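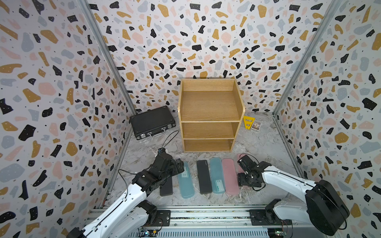 What does a TENS unit do for long-term pain?

A TENS unit sends small electrical pulses through pads on the skin, and for a portion of users this lowers the amount of pain they notice while the unit is running and for a short time afterward. It does not treat the cause of the pain.

The Flustdale loan program has been lending units since August, and the same points keep coming up at the desk. This item covers pad placement, settings, skin care and the loan terms. It replaces the sheet that came in the box with the first batch of units.

How it is thought to work

TENS stands for transcutaneous electrical nerve stimulation. The pulses act on sensory nerves under the pads. At higher pulse rates the signal is felt as a steady tingle and is thought to reduce how much of the pain signal is passed on in the spinal cord. At low pulse rates and higher strength, the feeling is more of a tap or a twitch, and the effect is thought to come in part from the body's own pain-relieving chemicals. The research on long-term pain is mixed. Many of the trials are small, and it is difficult to run a fair comparison when people can feel whether the device is on.

Pad placement

The Zomivex units we lend have two channels. Each channel has one lead and each lead runs to a pair of pads. Most people need only one channel. Put the two pads on either side of the painful area, with a gap between them of at least the width of one pad. If the pads touch or overlap, the current takes the short path and you will feel a sharp prickle at the edge.

For low back pain, the usual layout is one pad on each side of the spine at the level of the pain. For a knee, one pad goes above and one below, or one on each side. Do not put pads on the front or sides of the neck, on the head or face, across the chest, or over broken or numb skin. Pads also stay off any area being treated for cancer unless your doctor has agreed to it.

Settings

The unit has three controls that matter: rate, width and strength. Rate is how many pulses are sent each second. Width is how long each pulse lasts. Strength is how hard the pulse is felt.

Start with program 2, the steady high-rate setting. Turn the strength up slowly until the tingle is strong but does not hurt, then leave it. After several minutes the feeling often fades, and a small increase is fine. A tingle you can barely feel is usually too weak to do much, and this is the most common fault in the session logs that come back to us. If the muscle under the pad tightens, turn the strength down.

Program 3 switches between high and low rates during the session. Some borrowers find it easier to tolerate over a longer period. There is no reason to use it if program 2 suits you.

Use the unit while you are doing the thing that hurts, where that is safe – washing dishes, walking, sitting at a desk. Relief tends to be greatest with the unit on, so a session spent lying still may be a poor test of it. Do not use it while driving, in the bath or shower, or while asleep.

Skin and pads

Wash the skin with plain soap and dry it fully. Lotion and body oil shorten the life of the gel. Hair under the pad should be clipped, and shaving right before a session can cause stinging. Peel pads off by the edge and never by the wire.

Mild pinkness that fades soon after a session is common. A rash, blisters or redness that lasts means you should stop. The cause may be the gel, and Fothergill, which supplies our pads, makes a low-allergy version that we can order on request.

Pads that no longer stick evenly should be replaced. A pad lifting at one corner pushes the current through a smaller area and feels hot or sharp. A drop of water rubbed over the gel will sometimes get a few more uses out of an old pad.

Who should not borrow one

We do not lend to anyone with a pacemaker or an implanted defibrillator. People with another implanted electrical device, epilepsy or a heart rhythm problem, and anyone who is or may be pregnant, need a note from a doctor or midwife first. New pain that has not been looked at by a doctor should be looked at before any of this.

Loans to date

The program holds 53 units, all the same model. Borrowers have returned logs for 1,505 sessions. The logs record program, pad position, session length, and pain score before and after. They are not a trial and there is no comparison group, so we use them mainly to spot setup problems and to decide which pads to stock.

Terms

Each loan comes with the unit, two leads, one set of new pads, a charger and a blank log. Pads are yours to keep and are not reused. Larunton residents can renew once by phone if no one is waiting. Borrowers from outside the town can renew at the desk.

Return the unit with the leads detached and coiled loosely. Wrapping them tightly around the case breaks the wire near the plug, and the fault shows up as a signal that cuts in and out. If this happens during your loan, turn the unit off, bring it back and we will swap the lead.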